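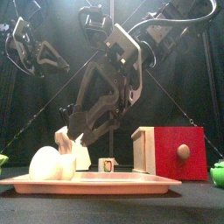 15 June 2018

Today I wrote the new bench rules from the beginning again. The old sheet from March had too many words and I think people stopped reading at the second line. Ruan Makhubela read my draft before lunch and made 2 remarks, both fair.

His first remark was about the word "clear". I wrote that the bench must be clear before the arms move. But our bench is never clear, the objects are the work. So now it says that every item on the bench must be on the list for the task, and that hands are out before anyone says "ready". The person at the stop button answers with the same word. It feels a little like school, but I prefer it.

The second was about speed. Steiner wants one limit for both arms, written on the sheet. I asked for a lower limit when the two grippers work near each other, and we did not agree yet. I will write to Skernon also, they had the same discussion in March and I would like to know how it ended.

In the afternoon I looked in Skendatell for the stop records. There are 2,293 runs and 102 of them have a stop without a reason written. This is my biggest worry – a stop with no reason teaches us nothing. From now the reason field can not stay empty. Even "I was nervous" is a good reason, and I put this sentence in the rules.

I also want to keep in mind the small things. A drawer which is left open is a different task from a drawer which is closed, so the start position must be written down. The same for the green soft thing beside it, it has no fixed shape and I do not know yet how to describe its position in one line.

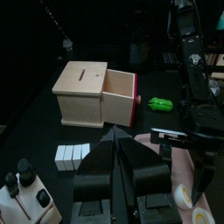
For tomorrow

Print the sheet, large letters. Ask Dakico when the spare finger pads come. Read the speed part once more with Ruan – slowly, and after coffee.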